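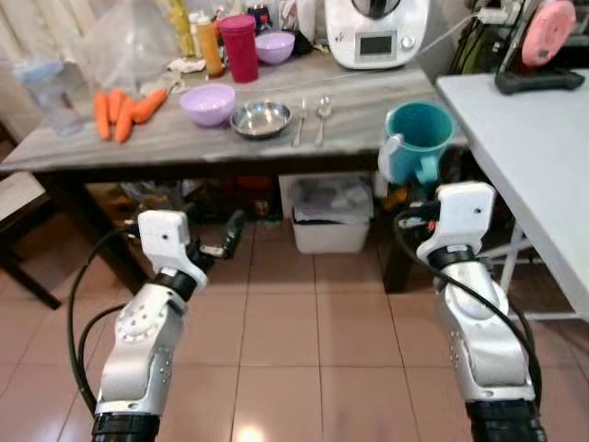

Hard Water and the Kitchen: Notes on Scale, Softeners and Test Strips

Several households in the Narside district have written in since the supply was switched to the Binotberg wells in April. The questions are mostly the same: why the kettle has a crust, whether the water is safe, and whether a softener is worth the money. Tamer Chamoun, who handles the technical column, has put the answers together below.

Hardness is the amount of dissolved calcium and magnesium in the water. Groundwater picks up both as it moves through limestone and chalk. The old reservoir supply was mostly surface runoff and had little contact with rock. The well water has a great deal of it. Neither mineral is a health concern at the levels found in ordinary drinking water, and both are part of a normal diet.

Scale forms when hard water is heated. Dissolved calcium bicarbonate breaks down into calcium carbonate, carbon dioxide and water. The carbonate has low solubility and settles on the hottest surface available. In a kettle that is the element or the base plate. In a water heater it is the element or the bottom of the tank, where the deposit slows the transfer of heat and lengthens the heating cycle.

Descaling

White vinegar or citric acid will dissolve carbonate scale. For a kettle, dissolve 2 tablespoons of citric acid powder in a quart of warm water, pour it in, and leave it until the fizzing stops. Rinse well and boil one fill of plain water before using the kettle again. Thick deposits may need a second treatment. Do not mix any acid with bleach or with a cleaner that contains bleach, as this releases chlorine gas.

Coffee machines should be treated according to their manuals. Some makers advise against vinegar on account of the seals.

The brown film inside tea and coffee cups is a separate matter. It is largely tannin bound up with calcium, and it forms faster in hard water. A paste of baking soda and water removes it from glazed surfaces. Steel wool should be kept away from glaze, which scratches and then stains more easily.

Cooking

Vegetables and dried beans behave differently in hard water. Calcium binds with the pectin in plant cell walls and makes it more resistant to softening. Dried beans are affected most and may stay firm well past the usual cooking time. A small pinch of baking soda in the soaking water helps. Too much gives a soapy taste and a mushy skin. Root vegetables are affected less, and most cooks will notice only a few extra minutes on the stove.

Bread dough may feel slightly tighter than before. A little more water in the mix is usually enough to correct it.

Softeners and filters

A standard softener works by ion exchange. Water passes through a bed of resin beads that hold sodium ions, and the calcium and magnesium change places with the sodium. When the resin is used up, the unit flushes it with brine. Anyone on a low-sodium diet should ask a doctor before drinking softened water, or have the kitchen cold tap left on the unsoftened line.

Nidia Mosquera had a Skerska unit fitted last spring in a house already on well water and has kept a log of the costs. Installation came to $635, including a bypass valve. Salt use has been steady, and the kettle has been descaled once in 12 months. She reports that the first installer set the hardness dial too high, which caused the unit to regenerate far more often than it needed to. Owners should test the supply before the dial is set.

Pitcher filters reduce hardness to a limited degree and lose that capacity before they stop improving taste. Carbon-only filters do not remove hardness at all.

Testing

The Abubakar hardware store on the district's main street has packs of test strips behind the counter. Run the cold tap for a minute, dip the strip for the time stated on the pack, and compare it with the chart in daylight. Take the sample upstream of any softener. Up to 100 free strips are available to newsletter subscribers, one per household, on request at the register.

Send readings to the technical column with the street name and the time of day the sample was taken. A table of results by street will run in the next issue, along with a note on washing machine settings.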